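Galería: un otoño recogiendo ejemplos

4 de diciembre de 2019

¡Por fin me pongo con esta página! Llevo desde septiembre en Pliria, el proyecto con el que queremos que un brazo aprenda a coger cosas de una mesa, y casi todo mi tiempo se va en juntar ejemplos en el simulador. Muchos, muchísimos: la meta son unos 3000 episodios y todavía me queda un buen trecho (no preguntéis cuánto).

La rutina es siempre parecida. Cargo una sala en Lita, nuestro simulador, reparto los objetos, escribo la orden y llevo el brazo con el mando hasta terminar. Cada intento dura como mucho 15 segundos; si me paso, lo tiro y vuelvo a empezar. Al principio tiraba casi todos – los giros de muñeca se me daban fatal – y ahora ya voy bastante suelta.

Las órdenes las escribo a mano, en español, y procuro no repetir siempre la misma fórmula. «Pon la fruta en el bol», «mete eso en el cuenco», «deja la bolsa donde está»... El modelo tiene que tragarse todas, igual que me las tragaría yo. Cada orden la grabo al menos 2 veces, con la luz y el suelo cambiados.

Ah, y los suelos. Tenemos 8 en la colección y los voy rotando para que el modelo no se agarre al fondo. Confieso que tengo favoritos.
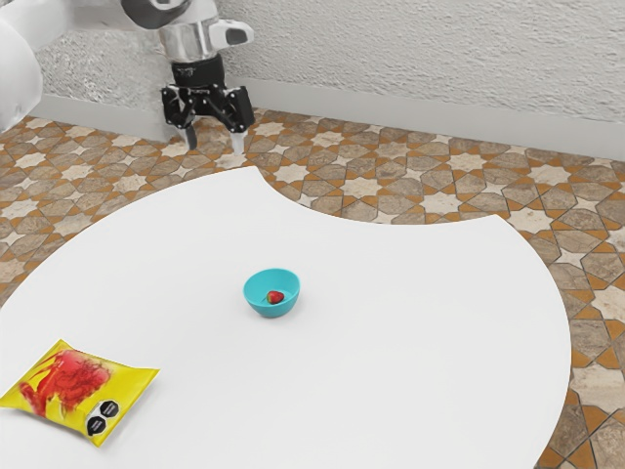 Lo que más me cuesta es decidir qué objetos pongo juntos. Me gusta mezclar cosas que se agarran de forma muy distinta: una fresa pequeñita en su bol turquesa y, en la otra punta, una bolsa de patatas amarilla bien tumbada, que para una pinza de dos dedos tiene su miga. Y mucha mesa blanca libre a la derecha – ahí me caben todavía un par de trastos más para las órdenes largas.

Iré subiendo más salas cuando termine la tanda de Plameo, que va de cajones y me tiene entretenidísima.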